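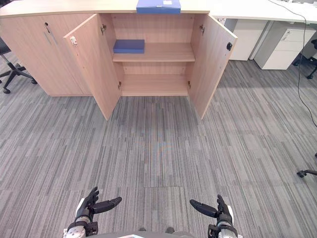 **Maëlle Quistrebert**, responsable de la planification des équipements, projet Patix

**Figure 4.** Poste « armoire » du projet Patix : portes ouvertes, une boîte bleue à plat sur l'étagère, un classeur-boîte bleu sur le dessus.

## 4. Ce que coûte un poste de manipulation

J'en viens à la partie que mes collègues m'ont laissée avec un certain soulagement : l'argent. Les articles de notre domaine détaillent volontiers l'architecture du contrôleur et passent très vite sur la ligne « matériel », alors que c'est elle qui a décidé d'une bonne moitié de notre protocole (et de la quasi-totalité de mon mois d'août !).

### 4.1 Le mobilier

J'avais prévu au départ un meuble d'essai sur mesure, avec charnières instrumentées et panneaux interchangeables. Le devis de Wirkmont est arrivé à 3118 euros, et notre plafond pour un achat sans mise en concurrence était fixé à 3000. J'ai relu le document trois fois en cherchant une option à supprimer, puis j'ai renoncé. Nous sommes partis sur du mobilier de bureau ordinaire, comme celui de la figure 4, avec ses deux battants, son étagère unique et son loquet magnétique. Le laboratoire en avait déjà, il n'y avait donc rien à commander.

Je ne le regrette pas du tout. Un meuble de bureau a des défauts que je n'aurais jamais pensé à spécifier : un fil du bois qui se confond d'un panneau à l'autre, de petits loquets difficiles à repérer, des portes qui prennent de la place une fois ouvertes. Tout cela entre dans la tâche sans figurer sur aucune facture. J'ai quand même réservé 70 euros pour des charnières de rechange, en me disant que ce serait la première pièce à lâcher.

### 4.2 Les mains

C'est là que part le budget, et je préfère l'écrire franchement. Deux mains articulées à cinq doigts coûtent nettement plus cher que deux pinces parallèles, à l'achat comme à l'entretien. La question s'est posée pour chaque tâche : en a-t-on besoin pour poser une boîte sur une étagère ? Probablement pas. Pour tirer une poignée verticale un peu fine, je suis déjà moins sûre de moi, et pour la petite clé d'une serrure je n'irais pas défendre la pince devant un comité de lecture.

Nous avons donc planifié les deux mains d'emblée, avec un contrat de maintenance Dramero calé sur 300 heures de fonctionnement. Au-delà, il faut renégocier, et c'est ce seuil qui fixe la longueur de nos campagnes – pas la patience des opérateurs, que j'avais d'abord mise dans mon tableau.

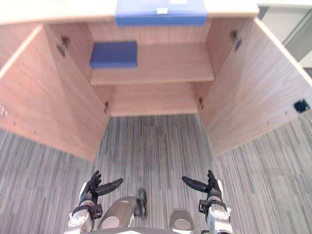
*Par Maëlle Quistrebert, planification des équipements, Patix – version du 5 septembre 2020*

### 4.3 Les objets et la place au sol

La figure 5 reprend le même poste, vu de plus haut. Le compartiment du bas est vide, et sur l'étagère tout est libre à droite de la boîte. Dans ma première liste d'achats, j'avais de quoi remplir ces volumes plusieurs fois : bacs, flacons, textiles, toute une quincaillerie. J'ai presque tout rayé. Des boîtes bleues de tailles différentes sont faciles à remplacer, et l'argent gagné est passé dans les licences Dzene qui nous servent à annoter les essais.

Regardez aussi l'espace que prennent les battants. Avec les deux portes ouvertes et un robot en face, il reste peu de moquette pour manœuvrer, et cette surface-là, je l'avais tout bonnement oubliée dans le plan initial (j'avais mesuré l'armoire fermée, oui). Si vous préparez un poste semblable, comptez les portes ouvertes dans l'encombrement, puis ajoutez le passage du robot et celui de l'opérateur avant de réserver la pièce. Une surface trop juste se paie ensuite en heures de réglage, et ces heures sortent du même contrat que les mains.

Le détail des lignes, y compris celles que j'ai supprimées en route, se trouve en annexe B. J'y ai laissé les options du devis Wirkmont pour les équipes dont le plafond est plus généreux que le nôtre.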